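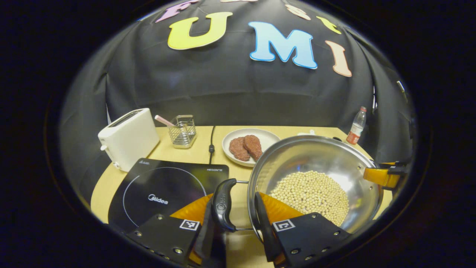 Pour le petit déjeuner lent

Par Gayan Jayawardena

Je vis en France depuis 12 ans et j'ai appris la langue surtout le matin. Ma logeuse de l'époque, à Gesance, prenait son petit déjeuner à sept heures et ne supportait pas qu'on mange debout. Il fallait s'asseoir, attendre que le pain soit grillé, et parler. Je ne comprenais presque rien, mais je devais répondre. Le mot « tartine » est peut-être le premier que j'ai prononcé sans avoir peur.

Je voudrais défendre ici cette habitude, que je vois disparaître autour de moi. Mes collègues mangent dans le train, entre Nitent et le bureau, un biscuit emballé ou une compote à boire. Je ne les juge pas, car je l'ai fait aussi pendant deux hivers. Mais je crois que l'on perd quelque chose, et que l'on a tort de présenter cette perte comme un gain de temps.

Le gain, parlons-en. Un petit déjeuner assis me prend vingt minutes. Le même repas dans le train me prend zéro minute, si l'on compte comme les gens pressés comptent. Seulement, les vingt minutes économisées, je n'ai jamais su où elles allaient. Je ne lisais pas davantage et je ne dormais pas mieux. Je me levais plus tard, je courais jusqu'à la gare et j'arrivais avec des miettes sur mon écharpe.

On me répond souvent que c'est une affaire de classe, et cette objection me paraît sérieuse. Mon voisin, M. Mladenović, commence à 4 heures du matin dans un entrepôt. Il ne va pas dresser une table pour lui seul au milieu de la nuit, et je serais ridicule de le lui conseiller. Lui, pourtant, fait une chose que j'admire : il prend son vrai petit déjeuner en rentrant, vers l'heure où les autres déjeunent, avec sa fille quand elle n'a pas école. L'heure n'a donc pas tant d'importance. Il faut être assis, et si possible il faut être deux.

Une autre objection vient des nutritionnistes, ou plutôt de ceux qui les citent à table. Le pain grillé serait trop pauvre, la confiture trop sucrée, il vaudrait mieux des œufs, ou rien du tout jusqu'à midi. Je n'ai pas de compétence pour en discuter. Je remarque seulement qu'à force de parler du contenu de l'assiette, on ne parle plus de la table.

Dans mon pays, le matin était bruyant. Ma mère cuisinait pour six personnes, la radio marchait trop fort, et mon oncle lisait à voix haute les annonces mortuaires. J'ai d'abord trouvé le matin français bien triste, avec son silence et son beurre froid. Puis j'ai compris que ce silence était une politesse - on laisse à l'autre le temps d'arriver dans sa journée. Aujourd'hui je le pratique moi-même, et quand ma mère vient nous voir, au mois de juin, elle me demande si je suis malade.

Je ne propose pas de règle. J'ai seulement repris, depuis l'automne, l'habitude de mettre deux bols le soir avant de me coucher. Ma femme les trouve le matin et elle s'assoit. Certains jours nous disons trois phrases, dont une sur la météo, et je pars ensuite pour le train de huit heures, que je manque encore assez souvent.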